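Skestel Notice Desk: User Guide
Section 5. Submitting a death notice
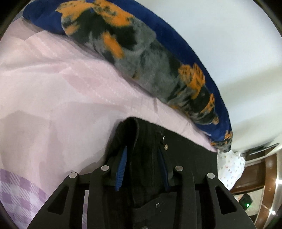
Funeral directors registered with the Warkcombe office enter notices through the Submit screen. Families without a login use the paper form.

1. Select New notice, then Death or In memoriam.
2. Enter the full name, age and place of residence. Put a maiden name in brackets.
3. Type the notice text. The standard rate covers 73 words. The limit is 400.
4. Add the service details. For Skindenstead chapel, choose the entry from the list.
5. Select Preview, check the spelling of every name, and select Send.

Note: Text over the standard rate is charged by the line.

Caution: A sent notice cannot be edited after 5 pm. Telephone the Pickering desk for late corrections and quote the notice reference.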